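About Brevaven

Brevaven is a small policy research office. We read the claims governments make about science cooperation and check whether anything came of them. Most of our work concerns joint research agreements between countries: who signed, who paid, and what was still running once the delegations had flown home.

We started with the Stavside register, a list of 730 bilateral science agreements. We could find evidence of shared work under 381 of them. The rest may have produced something, but we couldn't see it, and the ministries we wrote to mostly sent us the original press release.

That left us wary of the phrase "science diplomacy." It gets used for a shared telescope and for a dinner. We ask what would have happened without the agreement, and we don't take a signing photo as an answer.

Our staff of 19 works from 2 offices, Zatton and Yoshida. The Zatton office handles treaties and budgets. Yoshida covers water, fisheries and polar research, where neighbors often have to share data whether they get along or not.

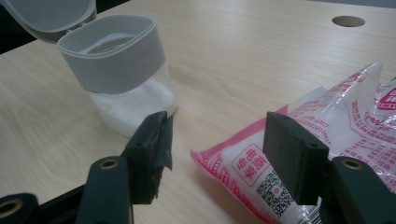 We don't accept money from any ministry whose agreements we're reviewing. Readers should be suspicious of us too, so every report comes with its source list and our scoring sheets. Corrections go at the top of the page. The next register update is due in October.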